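Memon issues second edition of probability text

Memon has released a second edition of Fahad Rajput's introductory textbook on probability and set theory. The print version went on sale in May.

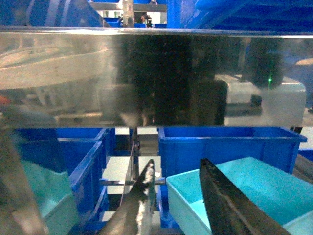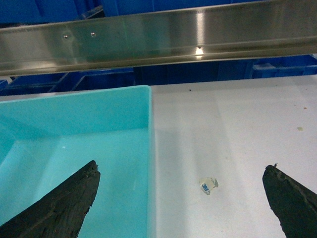
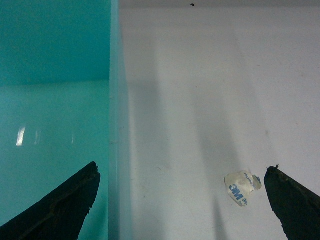
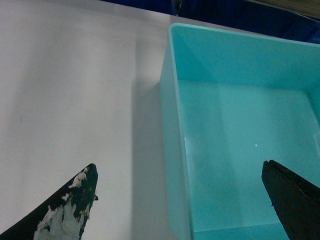 The new edition runs to 14 chapters. Conditional probability moves ahead of random variables, and 7 sections on countable sets have been rewritten. Rajput also added over 46 exercises, mostly on finite sample spaces. Proofs of the limit theorems are now in an appendix.

The mathematics department at Drirnia will use the book in its first-year course. Errata for the first edition stay online for 5 years.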